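2019-03-16

Packing bench notes, Toreo line. Own use + Tetteh

Did 327 pouches through the auto cell before lunch, stopped twice. Both stops = spouted ones. Flat packs fine, cell eats those all day. Target is still 713 a shift, not there yet.

What's changed for people: in February the packers did the lot by hand. Now the cell takes the flat packs and they get what it can't do, i.e. all the awkward stuff. Jolene Sheehan says her wrists are better but the job is duller, and she misses having someone oppposite to talk to. Fair. Tetteh Kyei wants packers rotated every 30 min between bench and cell. I'd go longer, the handover eats time.

Also the Canden people keep calling it "supervision" on the rota. It's not supervison if you're the one doing the hard packs. Pay grade question, passed to Wadance office, no reply.

To do
1. Ask for 300 more trays, white ones
2. Rota wording, chase
3. Hand grippers on the spouted pouch. Left jaws up against the spout, right one kept open. Get the packers' view on handle and cable drag before we fix anything

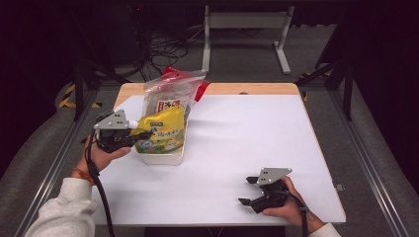

4. Stop log: write the pack type down, not just "jam"
5. Jolene to see the draft rota before it goes up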